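3. Materials and Methods

3.1 Parts and storage history

The gears came from the spare parts store of a former textile mill at Tratell, where replacement parts for carding and winding machines were kept for many years after the machines themselves had been sold.
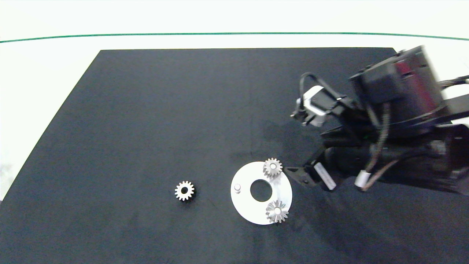 Figure 1. Small spur gear with a central bore, lying on black cloth beside a flat white disc with a large round hole.

The store was a single-story brick building with no heating. Parts were kept in open bins along the north wall and in closed drawers along the south wall. The roof over the north wall had leaked for several winters before it was repaired, and the stock book notes this more than once. We used the stock book to assign each gear to one of 3 storage groups: open bins, closed drawers, and wrapped stock that had stayed in the maker's waxed paper. Gears that could not be matched to an entry in the book were left out of the study.

The stock book lists 2700 gears in total. Of these, 2603 were found and matched. The remaining entries were either blank in the location column or pointed to drawers that had been emptied before the survey began. We did not try to fill in missing locations from the handwriting or from the order of the entries, although Baker (in an earlier survey of the same store) did so for a smaller set of shafts and bushings. His approach gives more parts to work with, but it also assumes that the clerk filled the drawers in order, and we found several pages where this was plainly not the case.

3.2 Cleaning and inspection

Each gear was brushed with a soft nylon brush and wiped with mineral spirits. No wire brushes or acid cleaners were used. Old grease was left in the tooth roots if it did not come away with two passes of the brush -- removing it by force tended to lift the surface underneath and made light staining look like pitting.

Inspection was done by eye under a desk lamp and then with a hand lens. Two readers, Elis Griffiths and Gwion Meredith, graded every gear separately. The grades ran from zero (no visible corrosion) to four (loss of tooth shape). The readers worked in different rooms and did not see each other's sheets until a full bin or drawer had been graded. Where they differed by one grade, the higher grade was kept. Where they differed by more than that, the gear was set aside and graded again by both readers the next morning.

Tooth flanks, the bore, and the two side faces were graded separately. Earlier work by Ung gave a single grade to the whole part, and this makes it hard to compare his results with ours. A gear with a clean rim and a rusted bore can still be unusable, because the bore is where it has to fit the shaft.

3.3 Humidity records

A logger was placed on each side of the building in November and left in place through the following spring. Each logger stored 3000 readings before it had to be emptied. The readings cannot tell us what the air was like in the years when the roof leaked, and we do not use them that way. They are used only to check whether the north and south walls still differ now that the roof is sound.

The south logger stopped once when its battery failed. The gap was left blank in the record and the matching hours were dropped from the north record as well.

3.4 Comparison of groups

We compared the share of gears at grade two or above in each storage group. Gears from the same bin or drawer tend to share the same conditions, so the bin or drawer was treated as the unit and the gears within it were averaged first. This was done separately for flanks, bores, and side faces.

Gears stamped Stekeck were also compared on their own. They made up most of the wrapped stock, and a difference between wrapped and unwrapped gears could otherwise have come from the maker's steel or finish. Unwrapped gears with the same stamp were present in both the bins and the drawers, so a direct comparison was possible. The results for this subset are given in Section 4.2, after the results for the full set.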